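Trasstead Toy Tip-In Set. Mesh basket, mixed toys, sorting boxes with a round hole in the top. Sold by Bilivar. Item 2710.

Good for playrooms, waiting rooms, clubs, anywhere toys end up in one big heap. Basket goes on the table, boxes next to it, off you go.
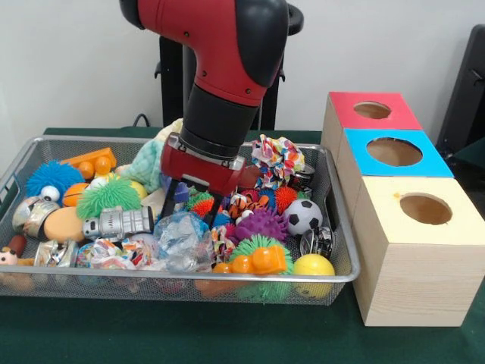
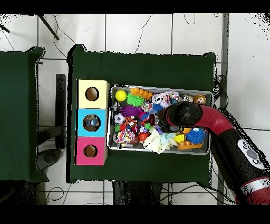
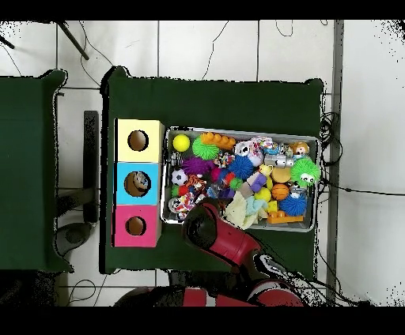
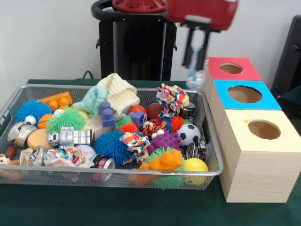

Toy mix varies from set to set!! We pack what is in stock. Expect spiky balls, chunky blocks, soft toys, little balls, bits of cloth and crinkly stuff. If you need a particular colour of spiky ball put it in the order notes and Duyên will have a look, no promises.

Boxes. Sold separately or with the basket. One hole per box, in the top. Lift and tip to empty. Want extra ones? Same page, choose "boxes only" from the drop down.

Basket. Wipe with a damp cloth, dry it properley before the toys go back. Not for the dishwasher. Don't fill it higher than you can carry.

Table and green cloth NOT included, people keep asking.

Age: look at the toys before you hand them over, small bits not suitable for under threes. Foil and plastic bag pieces are for grown up led sessions only, or just take them out.

Delivery 2 to 4 working days. Larger orders (nurseries, libraries) ask for Shayne Ngata, he does the quotes. Next toy delivery due June so the mix may look diffrent after that.

Returns: unused, all toys back in the basket please, not loose in the parcel. Spare toys by the bag are under Onden Refills.

Customers also looked at: Onden Refill Bag, Kim Floor Mat, Trasstead Lidded Tub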